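3.2 What ends up on the table

I should say up front that I did not set out to write about toy food. My plan was to look at how people decide where kitchen things belong, and I wanted real pots and real oranges for it. Then I priced out two months of real oranges, thought about the smell, and went with the toys. I'm glad I did, though it changed the study more than I expected, and this section is mostly about that change.

The play kitchen sets came from two places. The larger part was bought new from a shop in Drulport, and the rest came out of a donation box at the Medine community center, where I also ran the first sessions. Mixing the two gave us a nice spread of sizes that don't agree with each other. Some strawberries are small next to the plates and bowls, and some of the fruit is closer to full size. I worried about this at first (would people refuse to put a big orange on a little plate?) and ended up keeping the mismatch, as real kitchens are full of it too. My own colander doesn't fit in any cupboard I own.

Every layout starts from the same short list: fruit, something to serve on, something to cook in, one bottle, and one large appliance. Within that list I let things vary. There might be one pot or a pair, a bowl with a plate or a bowl alone. Across both rounds we logged 1,590 placements, and 1,254 of those were usable for the comparisons in Section 4. The others I dropped for dull reasons, mostly that an item was put down and picked up again so quickly that neither of our two coders could say whether it had been placed at all.

Figure 2 gives a feel for a fairly typical layout, partway through. The fruit is spread out, the green pots have ended up side by side, and the bottle is on the move over the plate.
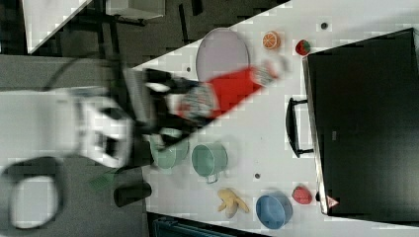

Figure 2. A table layout during a round, with fruit, two mint-green pots, a plate, a blue bowl and a large black appliance; the red bottle is in motion.

I like this layout because it has most of our headaches in it at once. Take the fruit. A halved orange shows its cut face, and a banana comes with its peel opened out into flaps, so both of them look like food somebody has already started on. The strawberries are whole. When we asked people in Medine to tidy up, they treated these as two different kinds of thing. Whole fruit went into bowls. Cut or peeled fruit went onto plates, or stayed put and got things arranged near it, as if it were waiting for a person to come back and finish it. I hadn't coded for this at all in the first round! I had one box on the sheet that said "fruit." The second round has separate codes for whole and opened fruit, and those are the numbers I report later.

Then there are the pots. I had assumed that a pair of matching pots would get stacked or lined up, and sometimes they did. More often people pushed them together and left it at that. Touching seemed to count as tidy. I went back and forth on whether to score a tilted pot as "placed," and in the end I said yes, as long as it was resting on the table or on another item. If you think that's too generous, the stricter scoring is in the appendix, and it doesn't move the main result.

The appliance is the one item that hardly ever gets moved. It's big, and people seemed to read it as furniture. A few of them called it the oven, others called it the microwave, and it mattered less than I'd hoped which word they used. What did matter was the side with the handle. Pots tended to land on that side, and so did the bowl, while the strip of table behind the appliance stayed bare for whole sessions. We tried turning the handle away from the middle of the table for 5 layouts and the pots followed it around, more or less. Five is a small number and I wouldn't hang much on it, but it made me a lot more careful about keeping the appliance in one position for everything after.

Bottles were the item I understood least. Every set has one, and people picked it up early and put it down late. Ivanov, in work on real pantries, treats bottles as "edge items," things that get shoved to the back or the side wherever there's room, and I took that over as my starting guess. It half worked. In our layouts the bottle did often end up near an edge, but it took the long way there, crossing over the plates and pots in the middle first. I now score the path as well as the end point for bottles, and only for bottles. Doing it for everything would have taken my coders until January.

A last point about the table. It's a white top with a few small holes in it, and we used the same one for both rounds. In Medine, a couple of people lined fruit up with the holes, which I found charming and also annoying, as it gave them a grid I hadn't meant to offer. I thought about covering the top with a cloth. The trial cloth slid, though, and took a bowl with it, so we went back to the bare surface and added a note on the sheet for any item set down over a hole. The Rultgate round used the note from the start. For the Medine round I filled it in afterward from the recordings, so please read the hole counts from that round as a bit softer than the rest.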